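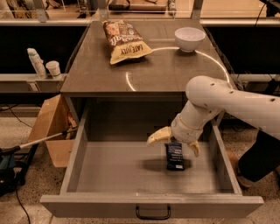 Aspect ratios in the Quaye restoration
2022-02-14

I watched the new transfer of Stiltitz twice last week, once on the disc and once projected at the Cusbridge film society. The two do not match. The disc runs 153 minutes and is framed at 1.66:1. The society's print is masked to 1.85:1 and loses the top of nearly every close-up in the second reel.

Adeel Lashari, who projects there, let me check the plate against the leader. The leader is marked 1.66. The house owns no plate for that ratio, so the wider mask gets used for anything European.

The subtitles also differ. On the print, the ferry argument has two untranslated lines. The disc translates both, and the second changes who is lying about the money. Zubaida Chaudhry covered this in her notes for the Pindham screening in October, but she was working from a tape copy with a different reel order.

Sound is mono on both. The disc has a faint hum under the church sequence that I did not hear in the hall. I have not yet compared the end credits.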